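I caught Wendy Mapplebeck between check-outs, which at her eight-room guesthouse in Harawira means she was holding a stack of pillowcases the whole time we talked. I offered to take half. She said no!

She opened in March, and I wanted to know who's showing up. "Walkers," she told me. "People used to come for the beach and leave on Sunday. Now they ask me where the trail starts before they've put their bags down." She has a guest book with 714 names in it already, and plenty of them wrote about the ridge path (I read a few pages, and one couple did it in sandals).

Does she ever get out there herself? "Twice. I had blisters both times, and I'd go again tomorrow."

Her advice for first-timers is to book midweek and bring a real raincoat. The 13-mile loop has one place to buy lunch, and Keith Horrocks closes it whenever he feels like fishing.

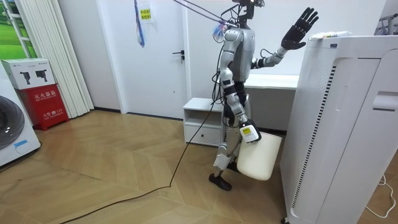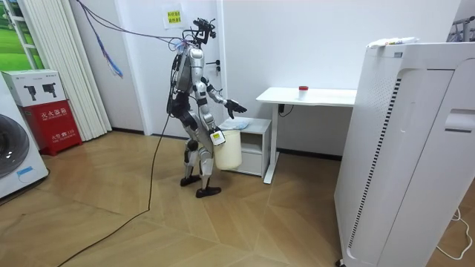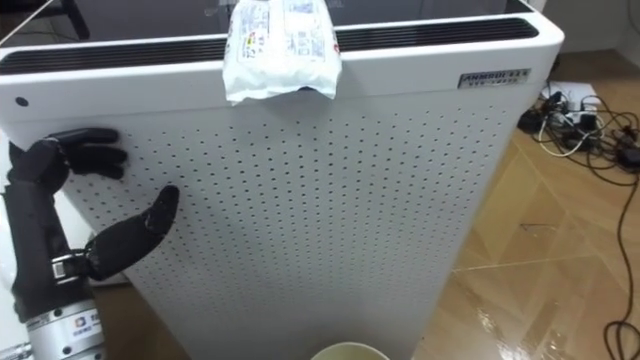
## Getting there

Wendy says to take the early bus and sit on the left for the water views. The last one back leaves before dinner, so plan on staying the night.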